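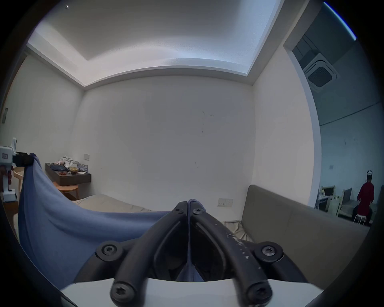

Blue cloth between the two grippers, bedroom at Urkby

From: Yee-man Hsueh
To: fumov-users
Date: Oct 24, 2019
Subject: Re: Right gripper opening under load

Lu wrote:
> Does it let go at any point in the fold, or only when
> the cloth is pulled tight? We had the same in August
> and put it down to worn pads.

Only when it is pulled tight. I went through 475 folds in the log and the right gripper opened by itself in 21 of them, all with the cloth stretched corner to corner. No fault code was raised. 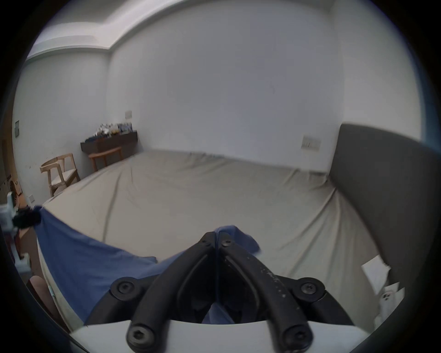 New pads made no difference, so I doubt it is wear. The holding current drops for about 4 seconds before each release. I have gone back to the older Herkitz firmware and had no drops in 51 folds, but that is too few to be sure.

Until it is fixed, please keep your fingers away from the tips when the cloth is tight. It closes again without warning.

Yee-man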